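Gestex Uvik 140 Wireless Weather Station

Item no. 489
In stock. Ships from our Karkthorpe warehouse.

The Uvik 140 measures wind speed and direction, rainfall, outdoor temperature, humidity and air pressure. Readings go from the outdoor sensor unit to the indoor console by radio, so no cable has to be run through the wall. It is meant for home yards, small farms, schools and allotments where a regional forecast is too general to plan by.

The outdoor unit comes assembled except for the wind cups and the vane, which push onto their shafts and are held with one set screw each. Mount it on a pole or a fence post in an open spot. Wind readings will be low if the unit sits close to a wall or under a tree. Use the bubble level on the top plate when you tighten the clamp, or the rain gauge will under-read.

The console shows current readings and the high and low for the day. It stores 200 days of daily records. The pressure graph covers the last 24 hours, and the trend arrow next to it changes when pressure has moved by more than 1 hPa in three hours.

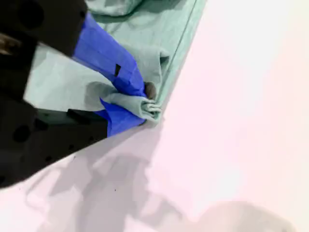 Set the altitude of your site before you rely on the pressure reading. The console ships set to sea level. Hold the SET key until the altitude figure flashes, then step up or down with the arrow keys. Units can be switched between metric and US at any time without losing stored records.

Specifications

Temperature range, outdoor: -40 to 140 °F
Wind speed: 0 to 137 mph
Humidity: 1 to 99%
Rain gauge: self-emptying tipping bucket
Radio range: 489 ft in open air
Update interval: 16 seconds
Pole diameter: 1 to 1.5 in
Outdoor power: 3 AA batteries and solar panel
Console power: USB adapter (included) or 3 AA batteries

Batteries are not included. Use lithium cells in the outdoor unit if your winters go below 0 °F. Alkaline cells will work in milder places and last around a year.

In the box

Outdoor sensor unit
Wind cups and wind vane
Console with stand
USB adapter
Pole clamp with bolts
Hex key
Printed manual

Care

Clear leaves and insects out of the rain funnel every month or so, more often in fall. Wipe the solar panel with a damp cloth. Do not oil the wind bearings. Snow and ice can stop the cups and block the funnel, and the station has no heater, so winter rain totals should be treated with caution.

Accessories

Mac Giolla tripod mast, 6 ft, galvanized
Spare wind cups
Spare rain funnel with debris screen
Second indoor temperature sensor (the console accepts up to three)

Warranty and returns

Two years on the console and outdoor unit. Wind cups and batteries are not covered. Unused stations can be returned within 30 days in the original packaging. For spare parts, please give the item number and the serial number printed under the battery door.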